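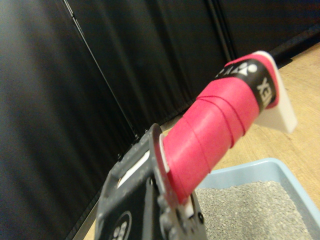

Grip slip, part two

10/10/22

The last post ended with the arm dropping things. It now drops fewer things. Most of the work went into the gripper settings and the wrist joint, and a smaller share into the handle, so I'll take them in that order.

For anyone arriving from a search: the project is called Stadon. It is a small arm with a two-finger gripper, and I work on it in the shared workshop at Jistham in the evenings. The present job is narrow. The arm has to pick up a round handle lying on its side, turn it to a set angle, hold it there while the wrist moves, and put it down again without the handle rolling in the fingers.

Closing force

I had been running the gripper at full closing force on the theory that more is better. With a soft wrap on the handle it isn't. At full force the wrap creeps sideways under the pads, the handle follows it, and the angle is wrong before the arm has lifted anything. I stepped the setting down one notch at a time and left everything else alone. The best value was 85 per cent. Below that the handle starts to swing whenever the wrist stops quickly.

I also slowed the last 10 mm of closing travel. The fingers don't always touch at the same moment, and the first one to arrive pushes the handle over before the other can stop it. Slower closing makes the push smaller. It does not remove it. The proper fix is to centre the wrist over the handle before closing, and for that I need a better estimate of where the handle is. See the end of this post.

Wrist play

Kwok-wai Chang, who has the bench next to mine, put a dial gauge against the end of the finger and found 2 mm of play at the tip. I had been blaming the software for that. The cause was a worn bush in the wrist joint. The replacement came from Eshun and was a tight fit, so I eased the bore with fine emery paper on a dowel and checked it every few strokes. If you do this, clean the grit out properly before assembly. I did not the first time, and the joint felt like a pepper grinder.

With the new bush in, I did the calibration again from scratch. The old offsets had been quietly correcting for the play and were now wrong in the other direction. That cost me an evening. 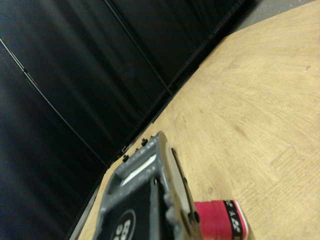 Gripper finger low over the wooden tabletop, three small screws along its upper ridge.

Low approaches

Anything lying on its side has to be picked up with the fingers very close to the surface. I set the minimum height in software and tested it with a sheet of paper on the table. If the paper tears, the limit is too low. If it slides, the limit is nearly right. If it doesn't move, raise nothing and go on to the next position. The surface is not level from one end to the other, so one limit for the whole area was never going to work. I now store a limit for each corner and let the controller interpolate between them.

The controller is still running Clesesier, my own motion code, which remains a mess. The height limits live in a plain text file. I would like to claim that was a design decision.

The handle

Bare plastic was the worst surface I tried. Cloth tape was better until it picked up dust. Racket overgrip has been the best so far — slightly tacky, easy to replace, and thick enough to let the pads bed in. Wrap it with even overlap and keep the tension steady. A loose turn becomes a ridge, and a ridge under one pad is enough to roll the handle a few degrees.

Clean the pads as well. I wipe them with a damp cloth before each session and let them dry. Skipping this made more difference than any of the force settings either side of the one I chose.

Results

I ran the full cycle 51 times with the new settings: pick up, turn, hold, put down. I was checking the final angle against a printed protractor, which is crude but repeatable. The failures that remained were nearly all at pick-up, with the handle lying at a steep angle to the fingers. Once it was held square, it stayed held. Before the bush was changed I was seeing slip at every stage, so I count that as progress.

Still to do

Estimating the handle's angle before the fingers close. At present I use a single look from above the pick-up point, and the error grows near the ends of the reach. A second look from a lower height would help, at the cost of a slower cycle.

Cable routing at the wrist. It pulls slightly at full rotation, and I suspect it accounts for a small part of the remaining error. I tied it back in June and have been ignoring it since.

After that, the arm gets a heavier tool and I find out what 85 per cent is worth.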